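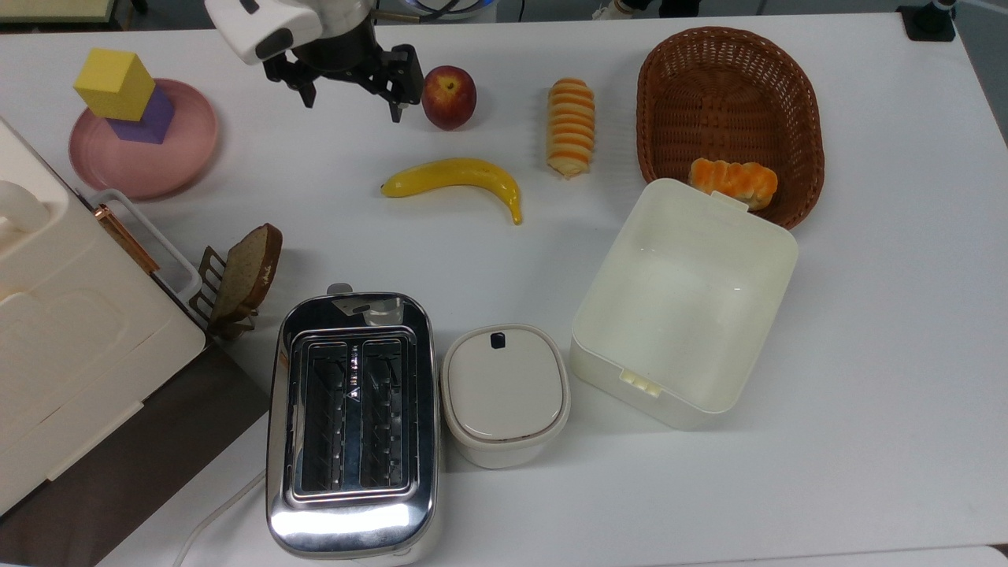

Setting up a play kitchen in a small flat

I love a play kitchen, and you really don't need a spare room for one! Ours lives in a corner beside the bookcase and gets used every single day.

First, pick your surface. A low table works better than most of the toy cookers I've tried, as two or three children can get round it at once. Check the height with your child standing: the top should come a little below their elbows. Ours is 42 cm high, which suited my daughter from age two until well past four.

Next, sort the toy food. Tip everything out on the floor and put back 14 pieces, no more. Pack the rest away in a box on top of the wardrobe and swap a few over when things go quiet (the return of a forgotten carrot is a big event in our house).

Now the containers. Shallow baskets and plates beat deep tubs every time, because small children can see what's in them and don't have to empty the lot to find an egg. Charity shops are brilliant for these. Run your fingers round any woven basket before you buy it and leave behind anything with sharp ends.

Last of all, give them a job! My friend Hui-mei Liu writes out orders with little drawings on them, and her boys will happily run a café for 30 minutes while she cooks the real tea. We tried it in August and had to open a second branch on the stairs.

Wipe plastic food with warm soapy water and let it dry on a towel. Wooden pieces only want a damp cloth, so don't leave them to soak.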